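Rorarex Adds Surby Token Pairs to Its Over-the-Counter Desk

Rorarex, a digital asset trading firm, said in January that clients of its over-the-counter desk can now trade the Surby token directly against the dollar and the euro. Until now, Surby orders had to be routed through a stablecoin.

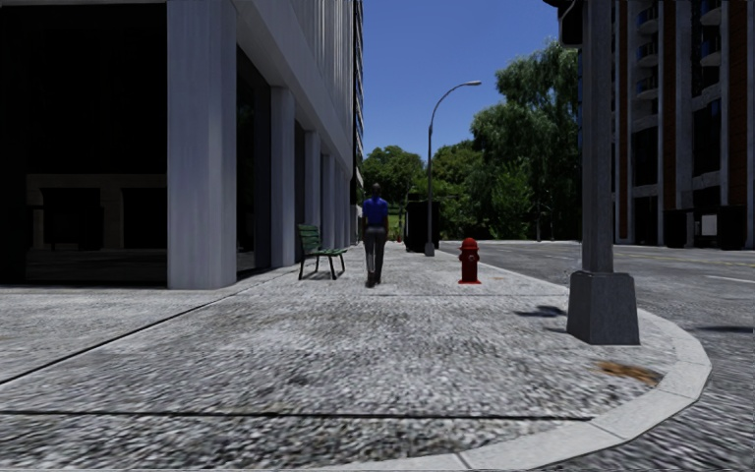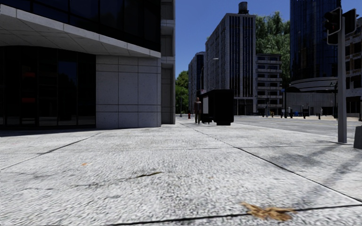

The minimum order is 600 tokens. Quotes are held for 9 seconds, and trades settle the same day if they are confirmed before 2 p.m. Orders confirmed later settle the next morning. The desk is closed on Sunday.

"Clients asked for a direct price, and the extra step was costing them money on both sides," said Colleen Nguyen, head of trading at Rorarex. "We quote one number and that is the number they pay."

Custody for the new pairs is provided by Ledulden, which already holds client balances for the desk. Existing clients do not need to open a new account. They will be asked to accept updated terms the next time they log in.

Antoniuk, a market data company, will publish the desk's daily Surby volume with a one-day delay.

Howard Tindall, who runs operations at Rorarex, said fees stay the same for all current pairs.

Digital assets are volatile, and clients may lose all of the money they put in. The service is open to professional clients only.

Media contact: Rorarex press office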